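Wiki > Software > Perception > Grasp-point labelling

Grasp-point labelling

14 comments · 3 shares

Grasp-point labelling is the job of marking where a jaw should close on soft things like laundry. I've been at it since October, mostly in a tool called Skusto, so forgive the enthusiasm! 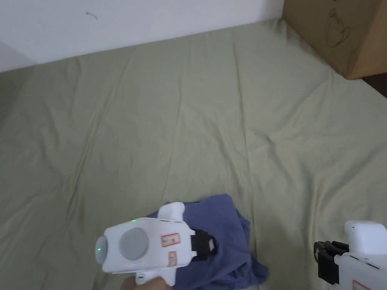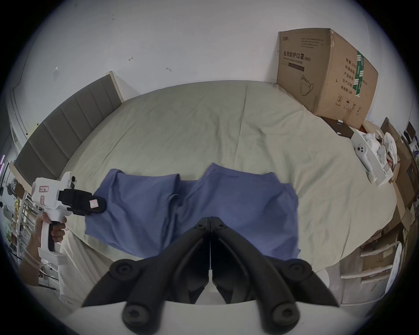
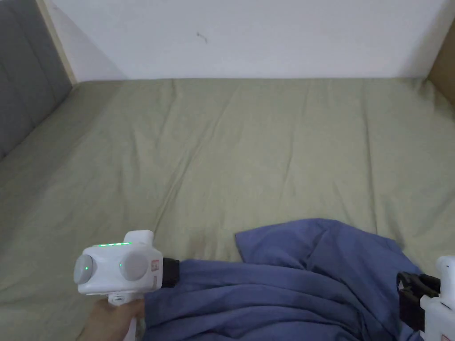
Skusto grew out of Plilon, an older planner that treated every object as rigid (hopeless with cloth, as you'd guess). Its trick is to score folds by colour and shading, then offer 3 candidate points per view. A crumpled blue cloth on a green sheet is a dream for the colour step, but the creases in the sheet get scored as well, so I mask those by hand. Rakiya Olaniyan's filter cut my queue from 3000 views to 219, and I still owe her a coffee.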